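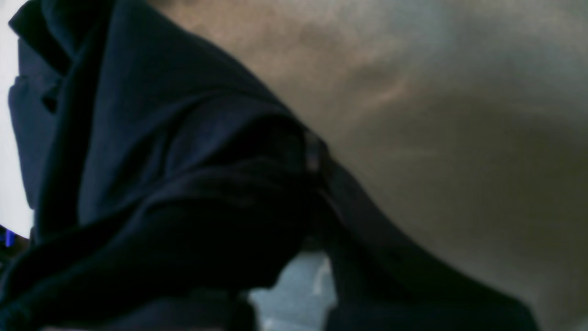

Two wrist cameras, one arm, 3 weeks of bench time. The Stukine unit came first, because it was cheap and already had a bracket. Good color, decent in low light, and close up it goes soft. Navy cloth pushed right up to the lens turns into a dark hump with a few soft highlights, and the small strap where the navy meets the beige is about the only thing you'd want to aim at. The stitching? Gone. For picking boxes, who cares. For garments it matters a lot.

The Barros camera is the other way round. Sharp at close range, colors a bit dead, and it weighs 430 grams with the mount, which the arm feels. We had to slow the wrist down to stop it hunting on the last joint. Not a huge deal but it adds up over a shift.

Grippers next. Meketti sent the two-finger with the long pads and we ran it on both cameras. Up to 200 grasps a day, shirts and trousers mostly, some fleece. 3462 logged by the end. Fleece was worst. The pads hold fine, it's knowing where the fold stops that hurts, and dark fabric in its own shadow gives the software next to nothing to work with.

Extra light helped the Stukine more then we expected. A cheap ring, set low. The Barros hardly changed.

The controller was from Ostalness, same one as in our June test, and still the menus are a mess. Saving a pose takes four presses. Updates wiped our tool offsets twice. Back up first.

So which one. Boxes, bags, hard stuff: Stukine, keep the change. Clothes: Barros, and budget for a stiffer wrist. The Meketti fingers stay on the arm eitherway.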